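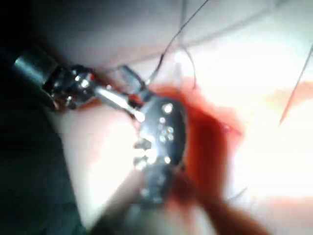 4.2 Cleaning and checking the fenestrated grasper

These steps apply to the Gilleck wristed grasper after every procedure. Read section 4.1 before you start.

1. Wipe blood from the jaws and the wrist joint at the table, using a damp lint-free swab. Do not let it dry on the metal.
2. Place the instrument in the transport tray with the jaws open.
3. In the wash room, soak the tip in enzymatic cleaner for 30 minutes. The wrist must be fully covered.
4. Flush the shaft through the rear port with 100 ml of clean water. Repeat 3 times.
5. Brush both faces of the blade with the soft nylon brush. Work it through each of the small holes, then along the notched edge.
6. Move the wrist through its full range under running water – left, right, up and down.
7. Dry with filtered air and inspect the pins and cable guides under the bench magnifier.

Caution: Never use a wire brush or a needle to clear the holes. Scratches hold soil.

Caution: Do not grip suture needles with this instrument. Use the needle driver (section 5).

Note: If a cable looks frayed, tag the instrument and send it to the Wurncombe service desk, marked for Salma Tawfik. Quote the number on the housing.

Lubrication is covered in 4.3.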